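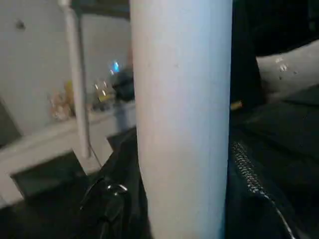 Lizelle Zulu wrote to ask whether the ledge would really hold the odds and ends that used to live on her windowsill, because the last shelf she bought was so narrow that a jar of honey hung over the front, and she was tired of catching it!

It will, Lizelle, and with room left over. The Msimang Ledge is 9 inches deep, which took us a few tries to settle on (the early ones were slimmer and prettier, and we kept knocking things off them). You can stand a bottle or a good-sized jar on it, plug in a small gadget beside it, and still have a place to put down your keys when you come in with your arms full.

It comes in plain white, in two lengths, 82 inches and 86 inches, and either one can be trimmed at the right-hand end if your wall is a little short or you have pipes to work around. Older homes nearly always have a pipe somewhere, so measure at the back of the wall as well as the front, and write both numbers on your order form. The space underneath is left open for baskets, shoes, or whatever else you like to have out of the way.

To clean it, wipe it down with a soft damp cloth and a drop of dish soap. Please skip the scouring pads, as they dull the finish.

Either length is $286, with brackets and screws in the box. Ledges are cut at our Clalldale shop and can be picked up there or at the Congate store. For trimming questions, ask for Oratile Maluleke, and have your measurements handy when you call.

Fits with: Murnano wall hooks, white or gray, sold separately.
Page updated 27/12/2023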